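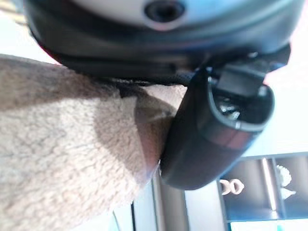

Accueil | Concours | Stages | Contact

Mervin Lavoie dirige les inscriptions du concours de claquettes de Skunbridge depuis cinq ans. Le samedi, il ouvre le guichet à 9 heures. « Les débutants passent d'abord, les parents aiment rentrer tôt », dit-il.

L'an dernier, il a enregistré environ 600 passages en solo et en duo. Les groupes viennent surtout de Tasitbridge. « Pour eux, je veux la musique la veille -- pas sur un téléphone au bord de la scène. »

Le parquet de la salle Floltum a été refait en décembre. Lavoie le trouve un peu sourd. « On entend moins les talons au fond. Les juges se sont rapprochés. »

Contact : secrétariat du concours, salle Floltum | Haut de page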